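August, late, 12 something at night

Back from Sendlow and too wired to sleep so writing this fast. Legs are wrecked. Did the whole river path in the end, over 16 miles with the detour where the bridge is closed. Should have read the sign. Did not read the sign.

Left early, fog on the fields, two herons, a very fat dog who wanted my sandwich. Bakery in Drokow was shut till ten so breakfast was a warm banana. Met a couple going the other way who said the hill was "nothing". The hill was not nothing!! Climbed 1,000 feet and swore for most of it. View at the top though. You could see clear to the water tower and the rain coming in behind it.

Rain caught me at the quarry. Jacket gave up in ten minutes, so much for Rostex. Socks too. Sat under a tree and ate the rest of lunch, sort of happy, which is odd considering.

Note to self, label the map pockets. Marker, big letters, do it tomorrow. 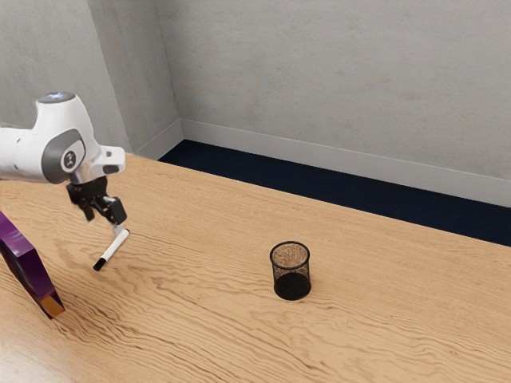
White marker, black cap.

Missed the early bus by a hair so had to wait 58 minutes at the stop with a vending machine that only took coins. Had no coins. Read the timetable about nine times. A kid on a bike asked if I was lost and I said no, then asked him which side the bus came from.

Home, bath, toast, more toast. Left heel has a blister the size of a quarter. Boots are stuffed with newpaper by the back door. 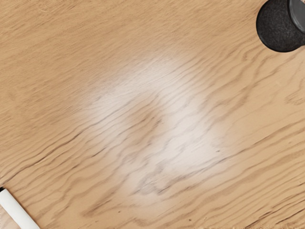
Want to try the north side next, before the weather turns. Shorter, flatter, and there's meant to be a cafe halfway. Need new laces and proper socks, and coins, a whole pocket of coins. Also call about the tooth, keep forgeting. Ok, eyes closing. Bed.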